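We use cookies to remember your settings. Accept - Manage

Search this site Enter keywords

Household grasping group: minutes

Petro Bilyk opened by putting the medicine carton on the screen, and there was a fair bit of cheering. Mecobalamin Tablets, held upright between the blue pads, with the top flap open. Everyone agreed these are the examples we were short of - cartons that have been opened, in a home that people live in.
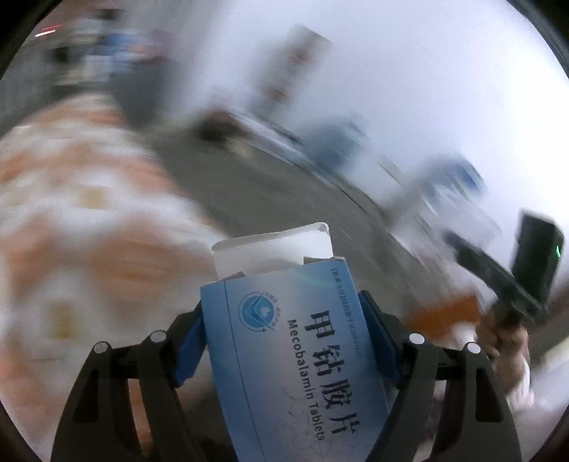
Trodley, September

Present: Petro Bilyk (chair), Ihor Levchenko (notes), the Kondar labelling team by phone.

1. Count so far. We hold 1,239 usable examples, 43 of them with open boxes. Ihor would love 70 before the next training run and the group said yes to that at once.

2. Blur. Kondar asked if clips with a smeared background should go. Agreed to keep them when the object itself is sharp and the printing can be read. Petro thinks the model will be better for it.

3. Floor-level work. Lively talk on this one! 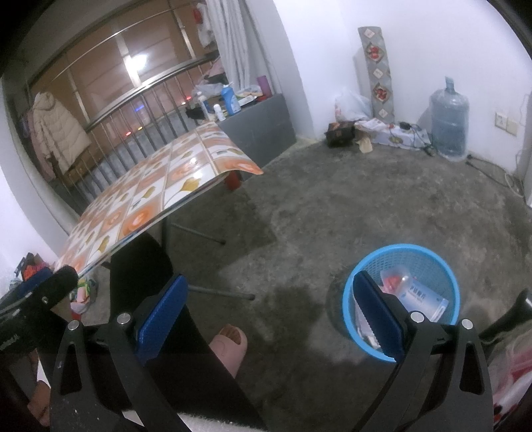 Wide-open jaws are worth recording too, as the model needs to learn the approach as well as the grip. Ihor wants "open, nothing held" as its own label, and Kondar will add it to the sheet. Bins, bottles and table legs all get named in the notes from now on.

4. Plendska trial. The last model picked the right carton in 4 new rooms, and Petro is delighted with it. Write-up to go to Didenko.

Actions: Ihor - label list. Petro - more open cartons, soft packets if time allows.

Next meeting 10.30, same line.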